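Week 6: Sorting, Storing and Finding Things Again
Notes for the evening group, Household and Small Office Records

Hello again, everybody. I promised I'd write up what I rambled through on Monday, plus the bits I skipped when we ran over. If you missed class, read the part on naming first and then do the exercise at the end before you look at anything else.

Where we left off

Last week was all about deciding what to keep. Most of you came back with a pile, a few of you came back with several piles, and Hamdia Tefera came back with a suitcase (I loved the suitcase!). So now we have stuff that has earned its keep, and the question is where it goes.

My first piece of advice is going to sound backward. Don't buy anything yet. No folders, no boxes, no label maker. I know the label maker is calling to you. I bought mine years before I had a system, and I ended up with a drawer of beautifully labeled folders that matched nothing in my life. One of them said "Correspondence, General." I have never had any general correspondence.

Start with the questions you ask

Think about the last few times you went hunting for a piece of paper. What were you asking? I bet it was something like "when does the car insurance run out" or "did I pay the dentist." You weren't asking "where are my financial documents." That second kind of heading is how a library thinks, and it works fine for a library, but at your kitchen counter with somebody on hold you want the word that's already in your head.

So write down ten of those questions, in your own words, and underline the noun in each one. Car. Dentist. Roof. School. Those nouns are your first set of headings. If two of them feel like the same thing, leave them separate for now and see how you get on.

Mulugeta Degefa asked whether it should go by person or by subject, as there are five people in his house. Good question, and I gave a muddled answer. Let me try again. If a paper would follow a person out the door when they moved, file it by person: birth certificates, diplomas, shot records. If it would stay behind with the house, file it by subject. That sorts out nearly everything. The leftovers (a family health plan is the classic one) go under subject, with a note in each person's folder saying where to look.

The first spread

You need one big flat surface for this, and you need it for a whole afternoon. A bed will do, but you'll want to sleep in it eventually, and that is how half-sorted piles end up back in the bag. Clear a table down to nothing if you can. Put your heading slips out first, spaced well apart, before a single paper lands. The gaps matter more than you'd think, as piles creep toward each other when you get tired. 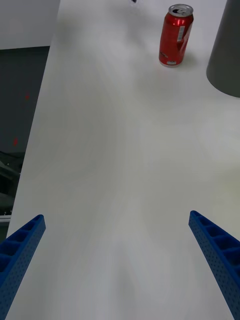
Fig. 1. Plenty of open tabletop, before any slips go down.

Then deal the papers out like cards. Don't read them! Look at the top, decide, put it down. The minute you start reading an old letter from your aunt you've lost the afternoon (a nice afternoon, but still). Anything that takes longer than a breath or two goes in a pile marked "Later," and you're allowed exactly one of those.

When the dealing is done, look at the heights. A very tall pile wants splitting, and a pile with one sheet in it probably wants to join a neighbor. My own "House" pile was a tower, so now I have House: Repairs and House: Taxes, and I can get my hand on either one with the lights off.

Naming things

This goes for paper and computer files both. My rules:

Year first, then month, then what it is. 2019-04 Roof estimate. They'll line up in order all by themselves.

Name the thing, then the company. "Water heater, Wirell" will find you faster than "Wirell, water heater," because in six years you'll remember you own a water heater and you won't remember who made it.

Never use the word "new." I once found three files on my computer called Budget New, Budget New New, and Budget Newest. The one I wanted was called Budget.

Never use "misc" either. I'll let you have "Odds" if you clean it out every April.

A worked example

Saron Weldu kindly let me use her repair shop's records for this, so thank you, Saron. She had 2485 invoices in order of the day they were written, which is perfectly tidy and was driving her nuts. Customers would call up and say "it's the green bicycle" or "I'm Abera's neighbor," and the date was the one thing they never knew.

We didn't move a single invoice. We made an index instead: a plain notebook with a page for each letter, customer's last name, then the invoice number. That's it. She did the most recent 100 in one sitting and now adds to it as she goes, working backward when the shop is slow. Old ones get indexed when somebody asks for them, and if no one ever asks, fine.

I want you to take note of that, as it's the thing people get wrong most. You can leave the pile in whatever order it's in and put the cleverness into a list. Chaltu Asfaw pointed out that her grandmother did this with recipes, on the inside of a cupboard door. Same idea exactly.

For next time

Bring your ten questions with the nouns underlined. Bring one thing you could not find a heading for. We'll pass those around and let other people have a go, and I'll bring the snacks.

Reading: the Skidulach handout on keeping tax papers, pages 2 through the end. Skip the chart, it's out of date and I'm still hunting for the replacement. I filed it somewhere sensible.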